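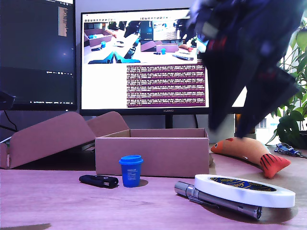 Avanmont workroom refit: progress report
Wednesday, April 30, 2025
Prepared by Halina Czerwiński for Wadimier

Work package 2, desks and sorting. The wooden desk and the monitors are in their final positions. Soft toys and other small items are now sorted at the desk into open cardboard boxes, which are labelled and passed to Nevzat Özkan for shelving.

The inventory stands at 1601 entries, of which 156 have no storage location. Wanda Nowicki is assigning these by shelf number. Up to 2 days of her time per week is charged to the grant.

Spending is within the agreed limit. The Śliwiński invoice for shelving is still outstanding and will appear in the next claim.

Open point: Hanna Jasińska to confirm the box size before the next order. Work package 3 starts in August.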